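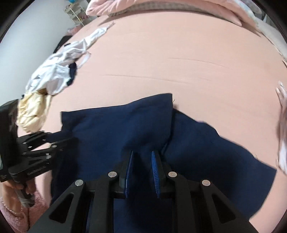
Jean Guthrie
Redaktion Haushalt und Textilpflege

Wäsche auf dem Bett zusammenlegen

Veröffentlicht am 30/12/2019

Diese Anleitung gehört zu unserer Reihe über Kleidung im Schlafzimmer. Zusammengelegt wird auf dem Bett, auf einem glatten Laken in Rosa. Die Fläche ist groß genug, um ein Teil ganz auszubreiten, und dunkle Stoffe heben sich gut ab.

Das dunkelblaue Teil liegt flach auf dem Laken, die beiden Hälften überlappen sich. Der Stoff ist matt und ohne Muster. An der Kante steht ein loser Faden ab. Solche Fäden schneiden wir kurz ab, gezogen wird nicht.

Gefaltet wird in dieser Reihenfolge: erst der Länge nach, dann den Saum zum Bund, zuletzt einmal quer. Maribeth Magbanua streicht nach jedem Schritt mit der flachen Hand von der Mitte nach außen. Für die Schublade Grusemo reicht das, sie ist innen 40 cm breit. Wer Fächer mit 100 cm Breite hat, kann den letzten Schritt weglassen. 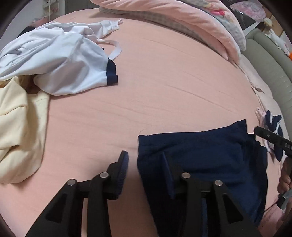 Weiße Sachen kommen bei uns auf einen eigenen Stapel, auch wenn sie dunkle Bündchen haben. Bei Oberteilen werden zuerst die Ärmel nach hinten gelegt, Bänder und Träger kommen nach innen. Dickere Teile in hellen Farben falten wir nur einmal und legen sie zuunterst.

Das Kissen bleibt am Kopfende liegen, der Platz davor genügt.

Im Februar folgt der Teil über Bettwäsche. Die Galerie hat die Nummer 393, die Maße der Schublade stehen unter Nummer 710.

Text: Jean Guthrie
Mitarbeit: Maribeth Magbanua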